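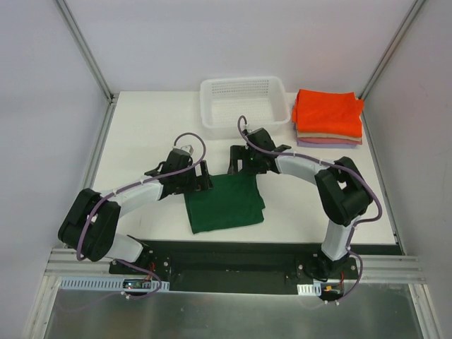 3 October 2025

3 min read

Quick one, bus in a bit. Fourteen good folds before lunch, two after. So 16. Target was a lot more than that but Palesa says quality over numbers this week, and she's the one who has to train on them.

Still on towels. I dream about towels. Leader arms in my hands, follower arms doing what I do a beat behind, and that beat is what kills me. You go to pinch a corner, you think you've got it, lift, and the corner is still lying there. Jomar says stop watching your own hands. Look at the table only. Tried it, better. Tried it again after coffee, worse.

Orange is the easiest, nice and thick, the fingers find it. The dark green is a pig. Flaps. One corner always wants to come out at the side and then you've got to choose, leave it or go back in with the right arm and tuck. Asked Palesa which. She said go back in, every time, even if it looks clumsy, becuase otherwise the policy learns that a loose flap is fine. But then Rowena's demos from April all leave it. So half the data tucks and half doesn't. Somebody should decide!! Wrote it on the whiteboard under "Rarneck questions", which is getting long.

Left hand holds, right hand moves. That's my rule now. When I try to move both at once I get a twist and have to bin the episode. Binned five today. One was entirely my fault, sneezed.

Jocelyn had a go over lunch. Never touched the leaders before, and her third fold was neater than any of mine. Slow though. Really slow. Palesa got quite excited and said slow is good, even is good, it's the stopping and starting that hurts. I stop and start a lot. Looked back at my own episodes afterwards and yes. You can see me thinking. Arm hangs over the cloth for ages and then lunges.

So the afternoon plan was: no lunging. Decide before I move, then move. Did two that way and was pleased with both, then the right leader started to feel stiff at the elbow, and Jomar wanted to look at it before we did any more. He had the cover off for an hour. Nothing wrong, or nothing he could find. Put it back, felt the same to me. He says it's my shoulder. Might be my shoulder.

Total for the Hestum set is 3750 episodes now, across everyone. Sounds huge. Palesa played back the latest run on her laptop, the robot folding on its own, no hands on the leaders, and it did my thing. The hang, then the lunge. Exactly mine. Laughed, then felt a bit odd about it. Like hearing yourself on an answerphone.

It finished the fold though. Bit skewed. I'd have kept it.

Tomorrow:
- ask about the tuck AGAIN
- raise the chair, wrists were too low all day
- the pink one and the lavender one, haven't done enough of either
- basket. We're meant to be placing the folded ones in the basket by the end of the month and I've not practised it once
- email Osagie re the new grip pads, Jomar keeps forgeting

Shoulder aches. Hot bath, beans on toast, bed. Rowena is back in the morning so I can ask her about the April ones myself, and she can have the green towel.

© 2025 Tamunoemi Ajayi. Back to top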